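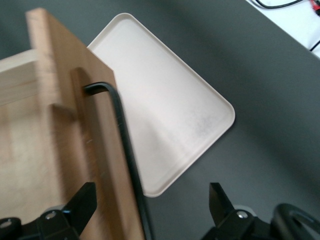 Karico Two-Drawer Desk Cabinet

Sold by Wutard. Small wooden cabinet, square, light oak look, black metal bar handles. It holds the things that currently live in a mug.

We have been selling small storage long enough to know what goes in it. You will tell yourself it is for stationery. By July the top drawer will hold a hex key, a dead battery and the spare button from a coat you gave away, and the bottom drawer won't be much better. The Karico was drawn up with this in mind, so both drawers are plain boxes inside, no dividers, no felt, no tiny slot for a fountain pen you don't own.

The handles are straight bars, one to a drawer, and you can get your fingers behind them without taking aim. The grain runs across the top panel and varies from piece to piece. Streaks happen, and so does the odd small dark spot. We do not send cabinets back to the workshop for having been a tree.

What you get
Cabinet with 2 drawers, handles fitted
Hex key
Instruction sheet, one side, mostly drawings
Felt pads for the feet (stick them on before you load the drawers, not after)
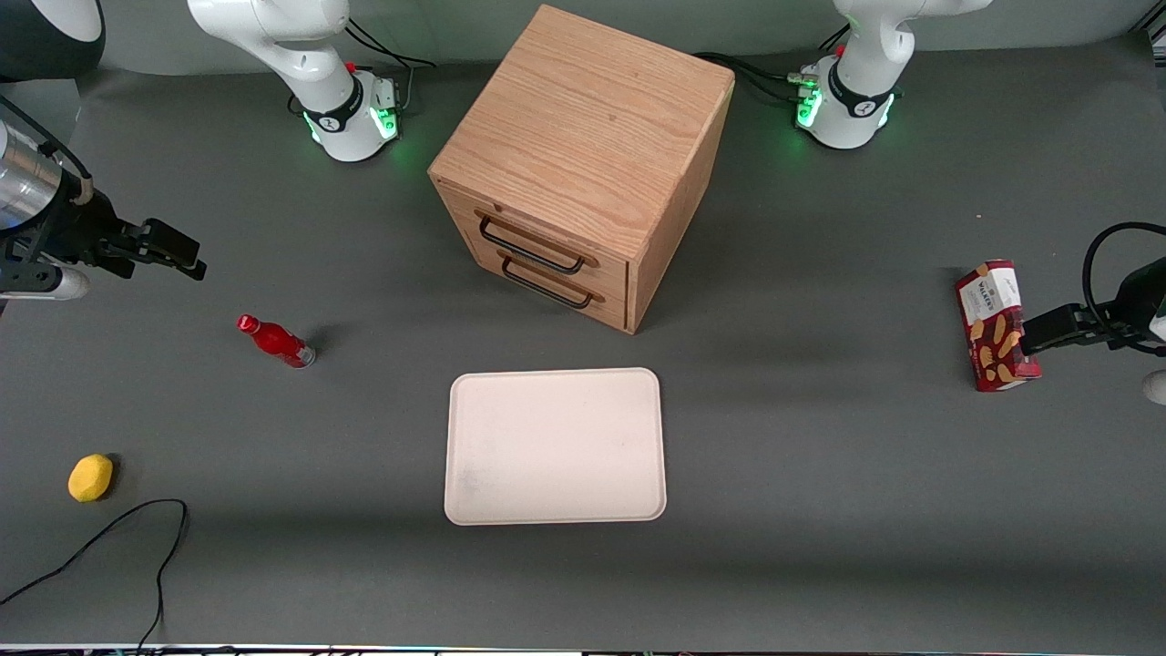 Where to put it

Any flat surface that will take it. It looks good turned at an angle on a dark table, and it looks fine shoved square against the wall, where it will end up. Leave room in front for the drawers to come out all the way. This sounds obvious and is still the subject of most of our mail.

It gets along with company. A cream tray next to it catches keys and change, and a bottle, a sponge or a box of snacks can share the table without anyone feeling crowded. The top takes a lamp or a stack of books up to 30 pounds. Please don't stand on it to reach the good shelf.

Looking after it

Wipe with a damp cloth, then a dry one. No bleach, no scouring side of the sponge. If a drawer starts to drag, rub a candle stub along the runners. If a handle works loose, a quarter turn with the hex key sorts it out – assuming you can find the hex key. See top drawer.

Related items

Dernik: the taller one, 3 drawers, same handles. Three places to lose the tape.
Erdős: open tray, no drawers at all, for people who are honest with themselves.

Delivery and returns

Ships in one carton, packed by people who have dropped one before. Send it back within 30 days if it doesn't suit, drawers emptied, please. We have a shelf of other people's paper clips and would like it to stop growing.

Page last updated 14/04/2025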